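Tedport says its robots can now plan around clear plastic. Show us the misses | Noltmont Automation News

Tedport has put out a new version of Aria, its planning software for robot arms, and says it has got to grips with one of the more stubborn problems in the trade: picking small things out of see-through containers. The release went up on Friday with a short results note and a good deal of confidence. The note deserves a slower read than it has been getting.

Clear plastic is awkward for depth cameras. The light goes through it, bends or bounces off, and the software ends up with a wall in the wrong place or no wall at all. An arm that plans on that basis will drive straight into the side of the box. Aria 4 is meant to avoid this by guessing the shape of the container from its edges and highlights, then keeping that guess in memory while it plans the reach.

The main test task is coffee capsules in an acrylic box, with the training footage gathered by people using hand-held grippers. 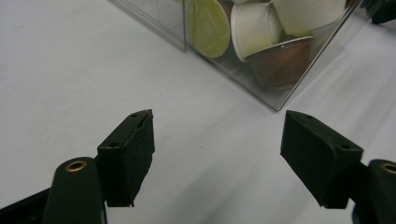

Capsules in a clear acrylic box, seen from the gripper's camera. Photo: Tedport

Tedport reports 1,369 attempts and 1,309 successful picks. That sounds very good, and it may be. But the note counts a pick as a success once the capsule has cleared the rim, and says nothing of whether it was put down where it was supposed to go. Nor does it say how many of the 60 failures were knocks against the box, the very thing the update is supposed to prevent.

Then there is the setting. A white tablecloth is a kind background, with little on it to confuse a camera. Packing lines have scratched bins, labels, glare from overhead lamps and other bins behind them. Tedport says the method "carries over" to clutter and points to a second set of 37 runs, which is a thin sort of proof. No success rate is given for those.

Naciri, which sells a rival planner, has asked for the raw logs. It has its own reasons for asking, of course, but the request is a fair one. Tedport has so far released 455 recordings, all of them from the successful group.

Speed is the other gap. The company says planning is "fast enough for production" and leaves it there, with no cycle time and no word on what computer was used.

Existing Aria customers get the update at no charge. Anyone thinking of buying it for clear bins should ask for a trial on their own bins, under their own lights, and for the failed runs as well.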